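Sorting at Source: Food Waste in Shared Student Kitchens

Project report, Environmental Management, second year
September 19, 2023

Background

Our group looked at how food waste is handled in the shared kitchens at Prevanside, a hall of residence with 200 rooms. The hall has had a separate food waste collection for two years. The contractor, Grurow, takes the material away for composting and can refuse a load if it contains too much plastic or packaging. Before we started, two loads had been refused in one term, and the hall had paid for both to go to landfill.

We wanted to find out why the wrong items were getting into the caddies, and whether cheap changes in the kitchens would help. We did not look at how much food was bought or wasted overall. That would have meant asking people to keep diaries, and an earlier group found that most diaries were abandoned in the second week.

Method

The hall has 13 kitchens. We left the arrangement alone in six of them and made changes in the other seven. The changes were a new label on each caddy, a short list of accepted items stuck inside the cupboard door, and a fixed position for the caddy next to the sink. In the unchanged kitchens the caddy stayed wherever the residents had put it, which in two cases was behind the door.

We checked the contents of every caddy twice a week before collection. Items that should not have been there were taken out with tongs, put in a bag and weighed on kitchen scales. We wore gloves and aprons and worked outside by the bin store. Residents were told about the checks by email and on a notice, but not on which days they would happen.

We also put a short questionnaire under each door. It asked what people did with teabags, eggshells, cooked meat, cut flowers and compostable bags.

Results

Contamination was lower in the changed kitchens by the third check and stayed lower until the end. The commonest wrong items in both sets were teabag wrappers, the sticky labels on fruit, and the film lids from ready meals. Compostable bags from supermarkets also turned up often. Grurow does not accept these, although most people who answered the questionnaire thought it did.

The position of the caddy seemed to matter as much as the label. One of our changed kitchens lost its fixed position after residents moved the caddy to make room for a drying rack, and its results went back to the level of the unchanged ones. When it was moved back they improved again. We cannot say much from one kitchen, but it matched what people wrote in the questionnaire — several said they used whichever bin was nearest.
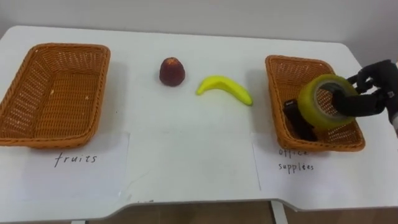
Labels took more of our time than anything else in the project. Our first version was a printed sheet supplied by Dlamini, the cleaning firm, with small drawings and a paragraph of text, and residents told us they had never read it. We went over to a single word by hand in black marker, much like the sheet with "fruits" on it that is taped to the white table by the wicker basket, and fixed it where the hand goes when something is dropped in. A word on its own leaves things out, of course. "Food" did not tell anyone what to do with a teabag, so the longer list in the cupboard was still needed.

Problems

The scales were not accurate for very light items, and fruit stickers hardly registered at all. We recorded these as present or absent instead. Two checks were missed when the collection came early. The kitchens also differ in size, and the larger ones have residents who cook together, so the two sets were not a perfect match.

We had meant to use figures from Trurnano, a waste tracking program the university pays for, but it only records whole loads and could not be broken down by kitchen.

Recommendations

The hall should fix the caddy position in all kitchens and use short labels with the list nearby. New residents should be told about compostable bags when they collect their keys. The checks should be repeated in November, when the new intake has settled in and before people leave for the holidays.

The tongs, scales and spare aprons have been left in the bin store cupboard for the next group.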